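Brulameck Board Games Café: Your Questions

Do I need to book?
For two of you, no. For a party of six or more, yes, unless you enjoy standing in the doorway looking hopeful.

What does it cost?
£3 a head for the evening, which gets you the run of the shelves. Cake is extra and you will have some.

How many games have you got?
Over 20 that are complete. Dulce keeps the others in the back, where they wait for their missing pieces to come home.

Can you teach us the rules?
Ask Dougal Halliday. Allow time. He starts with the history of the game.

Can I bring my own?
Of course. Please put your name on the box, or it will be ours by April.

Are children welcome?
Until 8pm, with a grown-up who can lose gracefully.

I spilt my tea. Am I banned?
No. Tell us and we'll bring a cloth. The tables wipe down well and have survived the Hamurville Scrabble league.
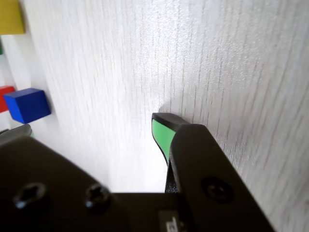
White wood-grain tabletop.

Do you run tournaments?
Once a month, 13 places. Gil-soo Jang usually wins, and is very nice about it, so you can't even complain.

Is there parking?
Behind the chemist, free after 6pm.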